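Equipment Review: Jorno Handheld Gripper, Standard Kit
Mornwood Center for Applied Handling
Prepared by I-hsuan Tang
27 January 2018

The Center reviews equipment offered to schools, workshops and small laboratories within its service area. The present review covers the Jorno handheld gripper, sold by Kubiak as a complete kit for recording manual tasks that will later be taught to a robot arm. The kit was bought at the list price of $454. Kubiak had no part in the preparation of this report.

Contents and Setup

The kit contains the gripper, a camera mount, two sets of jaw pads, a charging cable and a printed manual. The camera must be bought separately, and buyers should allow for this in their budgets. Assembly took one staff member less than an hour. The manual is clear on the subject of mounting but gives only half a page to calibration, and we had to request further instructions from the Kubiak office in Cundville. These arrived the next working day.

Handling

The gripper weighs 408 grams without a camera. Most reviewers found it comfortable for short sessions. Those with smaller hands reported that the trigger sits too far forward, and two of them asked to stop before the end of a full session. A shorter trigger is listed in the Kubiak catalog and should, in our view, be included in the box.

Test Results

Each reviewer worked through the same set of tasks, which included hard, soft and loose materials. In all, 296 recordings were made and kept. With rigid items such as cups and blocks, the jaws closed evenly and held well. Thin cards were harder to pick up from a flat surface, and the second set of pads made little difference.

Fibers and bristles were given a separate section of the test because several member workshops had asked about them.
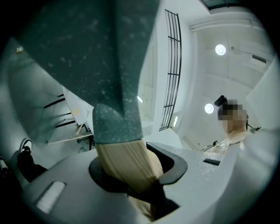

A bundle of straight strands is best taken from below and gathered into the curve of the jaw before the trigger is pulled. Reviewers who closed the jaws too early left strands outside the grip and had to begin again. The wide view of the camera was helpful in this part of the work, although a large item held close to the lens will hide much of the room behind it.

Service and Warranty

The warranty runs for one year and covers the trigger and jaws. It does not cover the pads. Replacement pads are sold only in packs of 100, a quantity that few small workshops will use.

Rating

The Center rates the Jorno kit as suitable for general use, with reservations regarding the trigger and the sale of pads. Member organizations may borrow the review unit from the Mornwood equipment desk beginning in June.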